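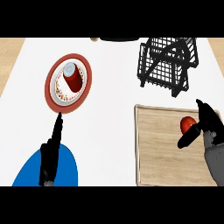 Red can, flowery plate.

Oct 6, 2022 · 4 min read

ok so the Londance reunion special. I watched it, I took notes on my phone, half of them make no sense now. thread

for anyone who skipped it: Londance was the dance contest show where the couples had to live in the same house all season. big in our house. my mom voted every week. then it got yanked before the finale and we never got a winner

the special was filmed in August at the Urkwood, the old theater they used for the live shows. same carpet. same awful staircase. I got weirdly emotional about the staircase

875 people in the audience and they kept bragging about it like it was a stadium. host said the number at the top, said it again after the first break, said it AGAIN in the goodbye

anyway. the fight

if you were online at the time you remember the Martinelli thing. the ballroom champ and the soap actor, supposed to be sworn enemies, photographed having dinner in the back booth at Martinelli. holding hands over the bread. the show said it was a "rehearsal meal." a what

so on the reunion the host finally asks. straight out. were you two together that season

and she says yes. no pause. he looks like someone pulled the chair out from under him

he says they were "friends who were going through a lot." she says going through a lot of hotel rooms. I had to stop it and walk around the kitchen

then it comes out they were both still with other people at the time?? which we sort of knew, but it was always "sources close to" and now it's her, in a green dress, on a couch, saying it

also she says the producers knew. says they had it in the schedule. like there was a slot for it, between costume fitting and interveiws

host moves on SO fast. you can see somebody in his ear. "and we'll be right back with the samba"

the samba was fine

second big thing, the money. the pop singer (the one with the boots, season favorite) says the contestants got 200 dollars a week while the show was on. a week!! and they had to buy their own shoes

the judge with the glasses goes "well, it was exposure" and the whole theater booed. a real boo, not a tv boo. best moment of the night for me

she said she sold the boots to pay rent the year after. I would have bought the boots. I would have bought them and given them back

ok the part everybody's arguing about, why it got cancelled

official story was always scheduling. reunion story is that Flosau pulled out. Flosau made the hair spray, they were all over that show, the bottle was on the judges' desk, on the staircase, once in a hot tub

apparently the contract said the couples had to mention it a set number of times per episode and the soap actor just quit doing it. refused. on camera he'd say "my hair is natural." that got a laugh on the special but apparently it was a huge deal backstage

he claims that's what killed the show. she says what killed the show was him not turning up for the semifinal. both can be true I guess

somebody asked me if Flosau had a comment. I have no idea, I am a person on my couch

things I did not need: the 14 minute tribute to the lighting. love a crew, pay the crew, but fourteen minutes, with the slow piano, while I'm waiting to hear about the hotel

things I did need: the gymnast and the weatherman still being best friends. they came out in matching jackets. they go camping together with their kids. cried a bit

the weatherman still can't dance. bless him. he fell off the bottom step in the same place as last time, and I don't think it was a bit

the winner. they finally said it. kind of?? host opens an envelope and says the votes from back then were "lost in an office move" so they did a clap vote in the room instead. a CLAP vote. for a title my mother spent real money phoning in for

gymnast won by clapping. fine, correct, she was the best one. but still

mom's review, by text: "about time. who was the one in the green"

mom. you hated the one in the green. you wrote a letter

oh and I forgot, the soap actor left before the group dance at the end. there's an empty spot in the line and they don't mention it, they just sort of spread out to cover. watch the left side when the confetti comes down

ballroom champ is looking right at the gap and grinning. do with that what you will

somebody in replies says they were at the taping and there was a whole second argument that got cut, during the judges' part. if you were there PLEASE message me, I won't use your name

correction, it was the jive they came back to after the break, samba was later. whatever, the point stands

rewatching the hotel bit now. she says "rooms," plural, he mouths something to the host. I think it's "can we cut that." my sister thinks it's "can I get a cab." going back for another look

Contact · Terms · Back to top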